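Home Topics Kitchen & Cooking Ask Log in

My pan-fried dumplings stick every single time

Posted by Rania Chamoun in May
13 replies hidden · 4 shares

I have made potato dumplings from my grandmother's card twice a week this spring, and twice a week I have served potato filling with a side of torn wrapper. The bottoms weld themselves to the pan. I use plenty of oil. I use a stainless pan that cost 119 dollars, a figure my husband likes to bring up while scraping. The card says "fry until they let go," which I took to be advice about life in general. Do I need a different pan, or a different grandmother?

Reto Oberholzer

Keep the grandmother. "Until they let go" is the whole recipe. Dough grabs bare metal when it first lands and releases once it has a crust, and I would bet the 119 dollars that you are poking at them in the first minute. Heat the empty pan over medium, add the oil, wait until it shimmers, put the dumplings in and then go stand somewhere else. Try one after 4 minutes. If it resists, leave it alone. Also pat the wrappers dry if they came out of the fridge sweating, and dust off the extra flour, which turns to glue.

Sitora

get nonstick. i fought with steel for years and then i stopped and now i have hobbies

Paisan

Reto is right about the waiting, but I'd add crowding. My first batches went in shoulder to shoulder and came out as one large dumpling, which my kids named and did not want to eat.

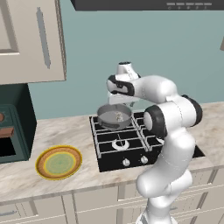
Cook a single test dumpling before you commit the rest. I learned this after ruining a tray meant for my in-laws, and I have been smug about it ever since. One small pale lump in a shallow gray pan looks like a sad dinner, but it will tell you whether the heat is right, and if it sticks you have lost one. Put it off to the side instead of dead center if your burner runs hot in the middle, as mine does. When that one slides, do the others, with a finger's width between them. And let your husband do the scraping. He seems to enjoy it.

Share · Report · 1000 views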